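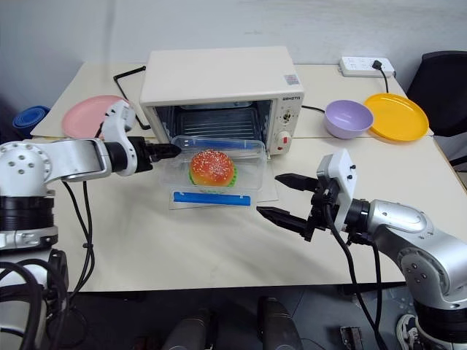

Cream toaster oven with a white knob on the front panel

Table Talk Community > Eating Out > Jendaven and the coast

Solia or Ludolico for a big anniversary dinner, and how does the sharing menu work?

plumjam
Posted 2022-05-12, viewed 3,771 times

Hello all! We're off to Jendaven in October for my parents' wedding anniversary and I've been put in charge of the Saturday dinner, a job I am taking far too seriously and enjoying very much. There will be six of us. I've narrowed it down to Solia, up on the terrace of the big hotel, or Ludolico down by the old boatyard. Both look wonderful and I can't choose!

My trouble is the sharing plates. At home we're a starter-main-pudding sort of family and my dad gets anxious if he doesn't know which plate is his. Solia's menu seems to be all small dishes, and there's a set feast at 130 a head that I can't make sense of. Does everybody at the table have to have it? Is it a lot of food or is it lots of little spoonfuls? My mum doesn't eat shellfish (she isn't allergic, she just can't bear it), my sister is vegetarian, and my brother will eat anything that isn't nailed down.

Ludolico looks more relaxed and cheaper but I've read that it gets very loud. We'd like to be able to hear each other, as there may be a speech. A short one.

I've never been to either so I'd love to hear from anyone who has. Also happy to be told about somewhere else entirely, so long as we can walk there from the hotels on the front. Mum's knee isn't up to the hill steps.

samphire_sue

Oh, you're going to have such a good time whichever you pick! We've eaten at Solia on our last three trips and I'd go back tomorrow.

The feast is for the whole table, so it's all of you or none of you. They're firm about that. It isn't spoonfuls at all, though. The plates come out in waves, two or three at a time, and each wave is sized for the number of people sitting down. We had flatbreads with a smoky aubergine dip and pickled lemons, then a raw tuna dish with sesame and something green and peppery that my husband still talks about, then a whole fish, then lamb shoulder that fell apart when the waiter looked at it. Pudding was a coconut and lime custard that I'd happily have eaten on its own for tea. I had to undo a button on the walk home.

For your group I wouldn't order the feast, much as I love it. There are prawns or crab in at least three of the courses and although they'll swap things if you ask, your mum and sister would each be having a side menu while everyone else shared. You'd lose the fun of passing things about. Order from the ordinary menu instead and ask them to build it for you. They're brilliant at this! Tell the waiter what people don't eat and roughly what you'd like to spend, and let them get on with it. Ours did a vegetarian half and a meat-and-fish half, and the vegetarian half went first because we all kept reaching over.

As for your dad, ask for the lamb, the roast potatoes with the garlic yoghurt, and a couple of the bigger vegetable dishes to come together. It ends up looking like a Sunday lunch and he can have his own plate in front of him with a proper dinner on it. My father-in-law was just the same and he was converted by the second potato.

Book the early sitting if you want to see the sun go down from the terrace. It does get breezy, so cardigans for everybody. And there's a lift from the front up to the hotel, so no steps for your mum — you go in through the ground floor lobby and past the gift shop, and it's on the left. 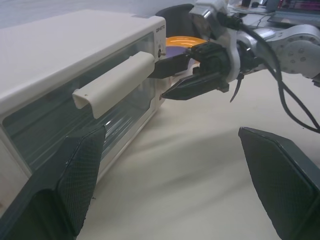
northquay

Ludolico. It is loud but the food is better.

I suppose I should say more than that. The front room is the loud one, it's all hard floors and the open kitchen. There's a back room with the long tables and a curtain across, and you can talk in there perfectly well. Ring up and ask for it, you can't pick it on the website. They keep it for parties of 6 or more so you just about squeak in.

The menu is shorter and changes most days, so I can't promise you any particular dish. Last time it was charred cabbage with anchovy butter (they did one without the anchovy), handmade pasta with crab, pork chops, and a chocolate thing with salt and olive oil. You can have your own starter and your own main if you like, or share, they don't mind which. Portions are generous. Cheaper wine too.

It's flat the whole way from the front. Twenty minutes for a slow walker or there are always taxis.

Not sure about the speech. People do them. Someone sang when we were there and got a round of applause.

bramblefoot

Can I throw in a third? Milošević, the grill on the corner behind the market hall. It's a family place and nothing like as smart as the other two, but for a mixed table it's an absolute joy. Huge platters of grilled meats and peppers in the middle, warm bread that keeps coming, white bean stew, cheese pastries, and a tomato salad in season that I have tried and failed to copy at home. My current theory is that it's the vinegar. Your sister would do well here, half the menu is vegetables and they don't treat them as an afterthought. Hardly any shellfish either!

They'll do a cake if you ask a few days ahead, or you can bring your own and they'll plate it up. We brought our own, a lemon one from the bakery on the front, and they put sparklers in it.

One thing to check is opening. I went in spring, and the hours on the door said they close some evenings once the summer season is over, so do phone before you set your heart on it.

If it has to be one of your two then I'm with Sue on Solia for the occasion. That view is something else. But you could do Milošević on the Friday night when everybody's tired from travelling, and save the dressing up for Saturday.

plumjam

Thank you so much, all of you! I read these aloud to my sister on the phone and we both got very hungry. Solia early sitting for the Saturday it is, ordering off the ordinary menu, and I'm phoning Milošević about the Friday. Northquay, I've pencilled in Ludolico for Sunday lunch if they do one. Does anyone know if they do?

northquay

They do. No pasta on Sundays though, it's roasts.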